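The Pile on the White Table
Sorting clothes is slow work, and most of it happens before anything gets folded

By Mwende Rweyemamu
December 6, 2018

Stepan Kushnir keeps his iron in a cupboard and seldom takes it out. He runs Nillomska, a secondhand clothing shop with a sorting room at the back, and he believes most clothes that look as if they need ironing only need a flat surface and a little patience.

"People bring me a bag and say sorry, it's all wrinkled," he said. "It's cotton. It wrinkles. Put it on a table and pull the seams straight."

The shop takes in whatever its neighbors clear out of their closets. In November that came to 263 pieces, most of them T-shirts and sweatshirts. Each one is opened up, checked, folded and put on a shelf or sent on to Muriithi, a textile recycler that takes the clothes too worn to sell. Kushnir has been doing this for long enough that he no longer sorts by color or size at first. He sorts by weight of fabric. Thin cotton goes together, heavy knits go together, and anything with stiff seams or pocket flaps gets its own stack.

His reason is practical. A heavy sweatshirt laid on top of a folded T-shirt pushes creases into it, and by the next morning the shirt has to be done over. Stiff garments slide off soft ones. A mixed stack also leans, and a leaning stack gets picked at by customers until it falls.
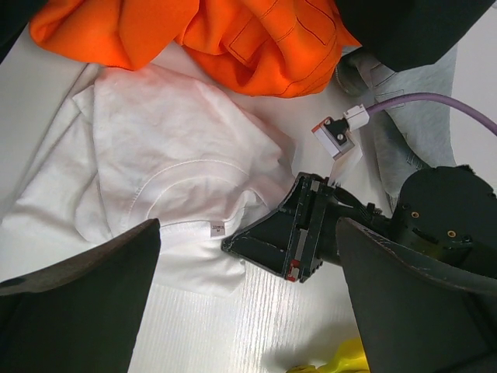 The T-shirt is the piece he teaches first. New helpers tend to grab it by the hem and shake, which twists the side seams. Kushnir tells them to find the collar. Once the neckline is lying flat, the shoulders can be smoothed outward and the rest of the shirt follows. He folds the sides in, then the sleeves back, then brings the hem up in thirds. He does not press down on the finished fold.

Collars also tell him how much wear a shirt has left. A neckline that ripples when it is laid flat has usually been stretched over a hanger, and it will not go back. A firm one with its stitching whole can be sold even if the fabric has gone a little soft. He runs a thumb along the seam and decides in a few seconds.

Labels take longer. Kushnir reads every one he can, and he is strict about leaving them in. Many people cut them out for comfort, and then the next owner has no idea whether the thing can go in a dryer. If a label has faded, he pins on a paper tag that says "wash cool, dry flat." It is cautious advice, and he would like people to follow it with any knit they are unsure of.

White clothes are the hardest to judge. Under a warm bulb, an old white looks fine. In daylight it can turn out yellow or gray, and two whites that matched in the bag no longer match on the shelf. He holds off pricing them until he has looked at them near the window. 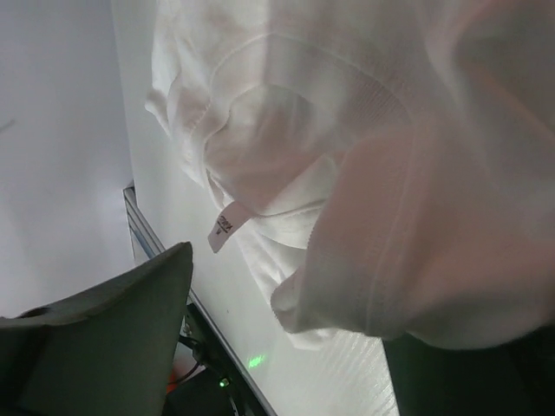
A care label on the inside of a white knit garment. Kushnir asks donors to leave them sewn in.

Sweatshirts and other thick knits get different treatment. Kushnir turns them partly inside out before he looks at anything else. The outside of a knit can be in good shape while the inside has pilled or a seam has started to open. Ribbed cuffs and collars get a gentle tug. If the ribbing springs back, the piece goes on the shelf at full price. If it stays open, the price drops by $3.

He folds knits only once or twice. Tight folds leave ridges that show across the chest, and a thick garment folded small takes up as much room as one folded loosely.

At home, he said, the same habits apply on a smaller scale. He empties the basket onto the table in one go, pulls out the heavy things, and leaves socks for the end. He tried a plastic folding board from Rudoletti for a few weeks and gave it to his sister. The drawer dividers he bought from Jukside have stayed.

A full bag takes him 33 minutes when the phone is quiet. The next ones were already waiting by the door when I left, and he had gone back to the T-shirts.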